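Been using the Niltora two-hand gripper kit for a few weeks now, on loan through October. A few people asked what it's like, so I'm putting my notes in a thread.

What it is: a pair of hand-held grippers with a camera on each. You do a chore with them, it records, and the recordings go toward training a robot arm to do the same chore. The kit rents for $610 a month. You can buy it outright, but I didn't ask for that price.

Setup took me most of a morning. The printed guide skips the calibration step and you have to go find it on their site. Once I had that open it was fine.

First chore was bathroom stuff on a table. Toothbrush, cup, toothpaste. The toothpaste tube is a good test for the fingers, so I did a lot of those. 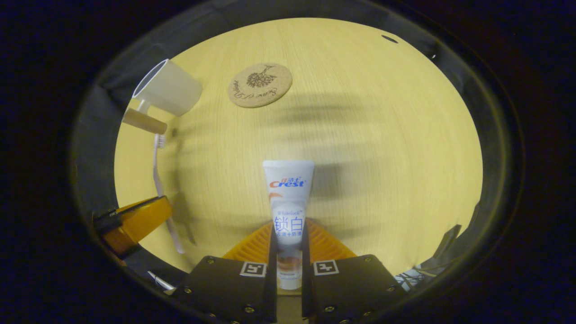 The ridged orange pads are the best part of the kit. They give a little when you squeeze, so you don't have to be exact about where you grab. I used a stiffer set from Stevwood last year and my hands were sore by lunch. These are easier.

Weight is okay. I can go about 8 minutes before I want to put them down. Yogesh Shukla has bigger hands than me and says the trigger sits too close for him. There's no way to adjust it that either of us could find.

Thursday was our longest day. We logged 118 takes and the software threw out 8 of them for lost tracking. The rejected ones don't tell you much. You get a red line in the list and a time, and you have to go watch the clip yourself.

Second chore was drink prep. Cup, long stirring spoon, a carton. I thought the carton would be the easy one. 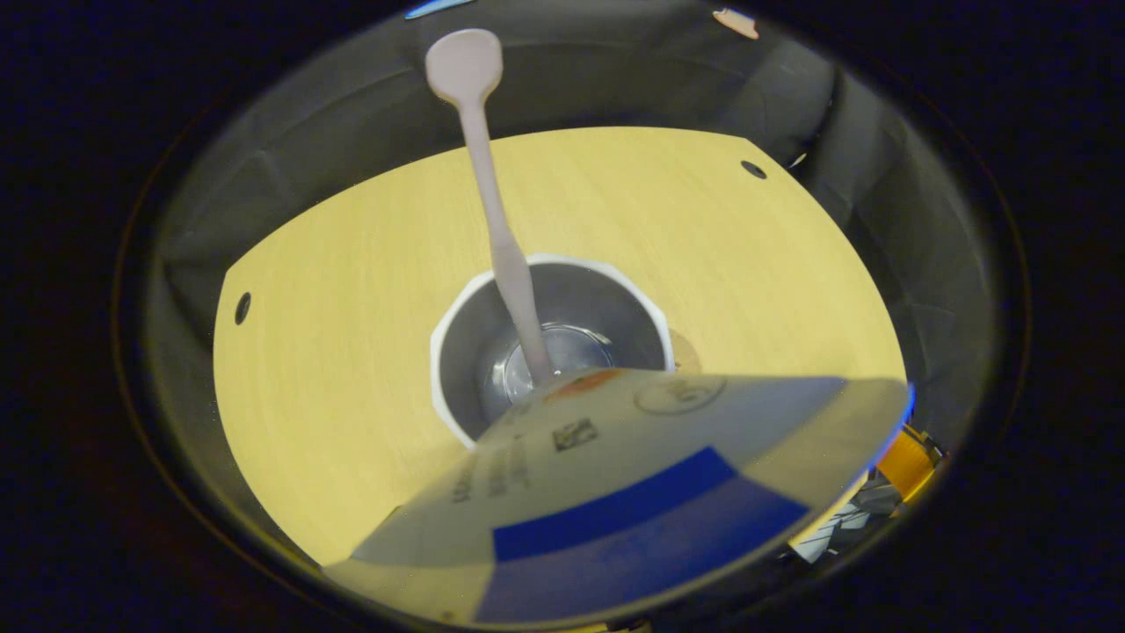 Cartons are harder than tubes. The fingers don't open very wide, so you end up going for a corner or an edge. Also, with something that big held close, a good part of what the camera would be looking at is carton. Plan your moves around that.

I wrote to support about both things. Rosário Torres answered the same afternoon. She said wider fingers are planned and wouldn't give me a month. Fair enough.

Stuff I'd change: longer cables, a case with a real latch, and a way to rename takes after you save them. Right now a typo stays a typo.

Stuff I'd leave alone: the pads, the export, the battery. Export was quick every time, and the files opened in Narnovow without any converting.

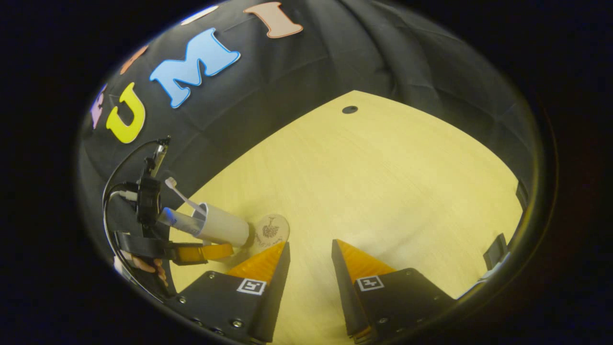
Two grippers at the table, cup and coaster on the left. Letters on the backdrop: U M I.

Would I pay for it? For one month with a clear list of chores, yes. For a whole year, I'd wait for the wider fingers.

Custódio Teixeira asked if one person can run it alone. Yes, but resetting the table between takes slows you way down. Get somebody to help if you can.

I have it for another week. If you want a certain object tried, reply with it and I'll get to what I can.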